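The Dorkum store went down at 2 in the morning, and the on-call analyst had the checkout logs open before the second alert arrived. Carts were filling. Payments were clearing. Every order, though, carried the same shipping zone, Stultholm, a port town with 19 registered customers and one parcel locker.

She traced it to the Dindik plug-in, which matched postal codes against a lookup table. The table had been updated in September 2024. When a code failed to match, the plug-in was supposed to return an error. It returned the last row instead, and the last row was Stultholm.

She rolled back the table and held the queue. Nine orders had already gone to the Pongsiri warehouse with printed labels. She wrote to the night desk, asked for the cartons to be pulled, and attached the order numbers in a plain text file – the desk's system rejected spreadsheets.

Then she waited, refreshing the ticket.
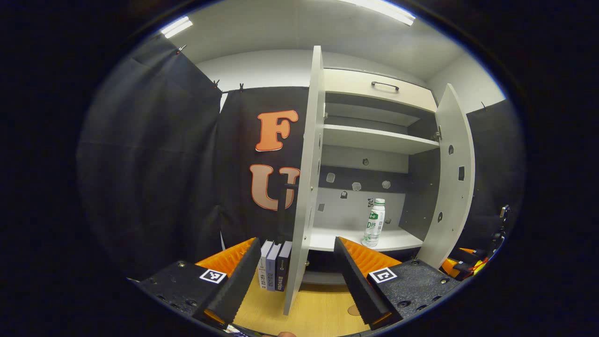
Pongsiri replied that seven cartons had been pulled and two were on the truck. The driver would not turn back for two. Did Dorkum want them returned from the locker, or should the labels be voided and the stock written off?

She checked the contents. One was a raincoat, size medium. The other was a raincoat, size medium. She typed "return" and opened the next alert.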